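Gromia Folding Work Table, Gray: Review After Nine Months

Filed under: Furniture, Small Rooms

I bought the Gromia last June, during that stretch when every flat surface in the house had somebody's laptop on it and the price of a desk had gone up to match. I wanted a table I could eat at, glue things on and then fold up and hide when company came. Company did not come, so the folding part got less testing than I'd planned.

Delivery was by a freight outfit in Stidport that gave me a window of 8 a.m. to "evening." The box weighs 62 pounds. The driver got it as far as the bottom step, wished me luck and left. If you live upstairs, make a friend first.

Assembly

The instructions are a single sheet folded so many times that it will never lie flat again. Most of the drawings are fine. Step 6 shows the crossbar going on upside down, and then step 9 shows it right side up with no word on how it got there. I took it off and turned it around. You get one hex key, a bag of bolts and a smaller bag of bolts that look the same but are a hair shorter. Keep the bags apart. I tipped both into a cereal bowl, and I'd like that half hour back.

Still, it was standing by lunch, and it stood level, even on my floor, which slopes toward the kitchen like it's trying to leave.

The top

The top is the reason to buy this table. The finish is dull, a dark gray with no shine at all, and it doesn't throw the lamp back in your eyes at night. Pencil wipes off. So does coffee, if you get to it the same day. White glue peels up in one satisfying piece. What it doesn't like is grease. I have a thumbprint near the left corner from a sandwich I ate in the fall, and I expect it will outlive me.

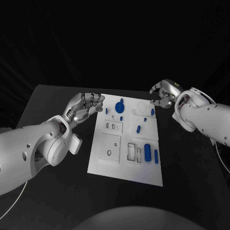 Crumbs show up on it like stars. I've started wiping it down after breakfast, a thing I never did with the old pine table, which was the color of toast and kept its secrets.

Legs and wobble

I did the only test I know, which is writing my name on it fast while looking at a full glass of water. There's a little shiver when you lean on one end. With the crossbar bolts snugged up it mostly went away, then came back in the winter, so I snugged them again. The maker says to check them every 50 days. I check them when my soup moves.

The rubber feet are good. They grip, they don't mark the floor, and one of them fell off in January and turned up in my slipper.

Folding

On paper the Gromia folds in "2 easy motions." The first is easy. The second calls for pressing a latch under the top while lifting the far end, and the far end is farther than my arm. I can do it with a knee. It isn't pretty, and there's a pinch point by the hinge that I found the way everyone finds those. Once folded, it slides behind a door just fine, and you can forget you own it.

Against the others

My sister-in-law has the Zalport, which costs more and comes with a drawer. The drawer sticks. The Zalport top is glossy and very handsome until you put something down on it. I also had a cheap one from a store over in Salem a few years back, and all I'll say is that it folded in one motion, whenever it wanted to.

Customer service

I wrote in about the foot. My ticket number was 3210, and the reply thanked me for my interest in lamps. A new foot arrived a couple of weeks later with no note, and it was the right one. I've had worse service from people who understood the question.

Should you get it?

If you want a plain, sturdy surface and plan to leave it up most of the time, yes. If you'll be folding it every evening, try the latch in a store first and bring whoever has the longest arms. I'm knocking off a star for the second motion and half a star for step 6.

Three and a half stars out of five.

Posted Friday, March 26, 2021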